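Taltura extends pillow and bedding take-back to 17 more towns

July — for immediate release

Taltura, the bedding supplier based in Henau, is widening its take-back service for used pillows and duvets. From next month households in 17 more towns will be able to hand in old bedding when they buy new, or book a collection from home.

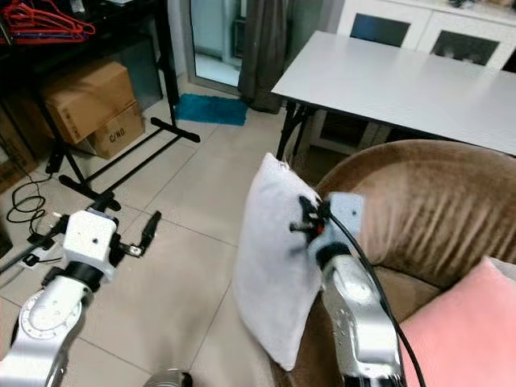
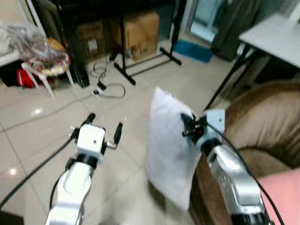 The service began in Skurow with 6 shops. It has since collected 141 tonnes of bedding, most of it polyester-filled pillows that local recycling centres would not accept. Feather and down items are taken as well, but must be bagged separately.

Collected bedding goes to the Harb sorting works. Covers are removed and sent for use as wiping cloths. Clean polyester filling is opened, heat-treated and sold on for furniture padding and sound insulation. Items that are heavily stained or damp cannot be processed and are sent for energy recovery — last year this was 17 per cent of the total by weight.

A home collection costs £6 for up to four items. Handing in at a shop is free, and there is no need to show a receipt or to have bought the original item from Taltura. Mattresses, electric blankets and foam toppers are not covered by the service.

A new baling line at Harb will be in use before the service is extended. It replaces equipment that had been running since the works opened and will cut the number of lorry journeys between Harb and Henau.

The full list of towns, with shop addresses and opening hours, is on the Taltura website. Councils and housing associations that want to arrange bulk collections should contact the Henau office.

Ends

Media enquiries: Taltura press office, Henau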